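From: Zawadi Mushi
To: trollerari-data
Subject: Re: footwear episodes, what counts as a keeper?

Shabani Mabula wrote:

> Hi all, picking up the Trollerari footwear set from Jozef as of
> this month. Before I start recording, can someone tell me
> a) how many demos per pair before we change shoes
> b) whether laces need to be tucked in or can trail
> c) do I clear the floor between episodes or leave the bits where
> they are
> The page on the wiki says "see Baltazar's notes" and the link is dead.
> Shabani

Shabani, quick answers, am between two meetings so forgive typos.

a) 20 per pair, then swap. We used to do 200 on one pair and the policy learned that pair beautifully and nothing else. Total target for footwear is still 200 episodes, just spread out. Mix the kinds as well, lace-ups with slip-ons, don't do a whole afternoon of one sort.

b) Let them trail. Leave them however they fall. Jozef was tucking them in for the first batch and Beatrice found the arms went to bits on any shoe with a lace across the floor.

c) Leave the bits. Same for the other stuff on the floor, pliers, cases, whatever. Move things a hand's width or so every few episodes so it doesnt learn them as landmarks. Patterned backdrop stays up until Beatrice says swap.

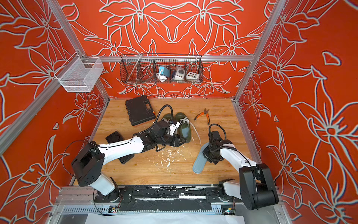
When should a failed grasp be kept in the set?

Keep it if the operator recovers within the same episode and ends with the shoe where the task text says it should be. Tag it "recovered". If you had to reach in by hand, or gave up and reset, bin it. Ketby can't train on the half ones and they only make the success numbers look odd.

Other bits while I remember:

- Both arms should be doing something. An episode where the left one hangs in the air throughout is a one-arm episode, goes in the other folder.
- Task text goes in BEFORE you record. Short and dull: "put the slipper next to the green shoes". Not "tidy up nicely". Baltazar had 7 differnt wordings for one task and we spent ages merging them.
- Slow down at the grasp. Fast in the air is fine, but the last bit before the fingers close is the bit we need frames of.
- Check the cable loops by the grippers aren't catching before each run. If one snags, stop.
- Upload to the Grostus share by 5pm or the nightly job misses it.

Baltazar, can you put your notes somewhere that isn't a dead link pls. And Jozef, did the Rugemalira slippers ever get tagged or are they still in the untagged folder? I can see 2 batches in there with no owner.

Shabani, send me your first 20 before you do more and I'll look through them tonight.

Zawadi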